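Sorting and Refilling Bench: Participants Wanted at the Lenihan Workroom

Do you like putting small things where they belong? Are you the person in your house who refills the cotton jar before it runs out? Then we would love to have you at the table this June!

Pavundale is looking for 24 people to join our household handling sessions in Urklow. You'll sit or stand at a table and work through everyday bathroom and kitchen supplies: opening bags, filling cups, closing lids, setting things back on their feet. It's calm, pleasant work (most people who joined us last time asked to come back), and you don't need any experience at all.

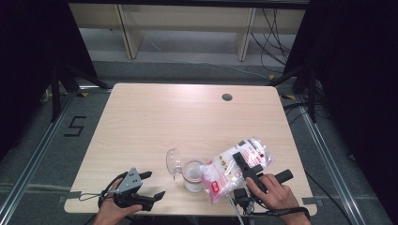 Brurno Neighborhood Bulletin, Issue 408, page 24

Cotton is a favorite at the bench. It comes in clear plastic bags and goes into clear cups, and everybody has their own way of getting it there. We want to see yours! Go slowly, change your mind, start over if a cup tips. There is no score and no clock on the wall.

Later in the session you move on to jars and larger containers. Some lids flip up, others come off, and a few take a little patience. If you have small hands, big hands, stiff fingers or are left-handed, please do sign up, because we had far too few of you in the last group.

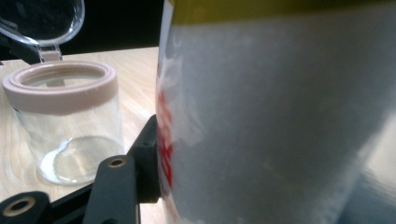 What we ask of you

You are 18 or older and can come to the Lenihan workroom for two sessions of two hours each. Short sleeves are best. Please leave rings and bracelets at home, and tell us ahead of time if you're allergic to cotton or bothered by fine powder.

What you get

A paid place, with the rate confirmed in writing before you commit to anything. Coffee, tea and sandwiches between the two halves. Bus fare too, if you keep your ticket.

How to sign up

Send a short note to Pavundale, Box 1156, Urklow, or drop it at the front desk in Room 1032. Tell us which hand you write with and whether mornings or afternoons suit you. Notes need to reach us by June 12, 2023. We answer every one, and we can't wait to meet you!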